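An Afternoon at the Tralholm Open House

I had been meaning to get over to Tralholm since the July before last, when my sister came home raving about the furniture, and this year I finally made the drive - 20 miles of back roads, and pretty ones too.

The old mill is split between two small workshops, Haldane upstairs and Vornar down on the ground floor, and for the open house they had set up a string of rooms to show their pieces in everyday use. Catherine Munro met us at the door with coffee and very good ginger cookies, and she was kind enough to let us wander at our own pace, which in my case is slow.

I lingered longest over the clothes rack. I do love a piece with a bit of old-fashioned turning on it, and this one has a rail carved in a twist from end to end and an acorn-shaped finial on each post. It was hung with ordinary things, a long beige coat and a teal shirt among them, the way a rack looks at home by the front door in spring.

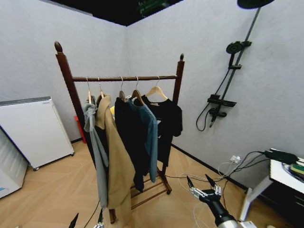

My husband, who drops his jacket on whichever chair is closest, asked Wian Zwane whether a rack like that could take a heavy winter coat. Wian was so patient with us! He talked about joints and glue for a good long while, then took us up to see the lathe, and I came away with shavings all over my sweater.

We stayed more than 2 hours in the end and bought a little Toltila footstool, number 462 in their book, with the number penciled underneath. It rode home on my lap, and the cat has already claimed it.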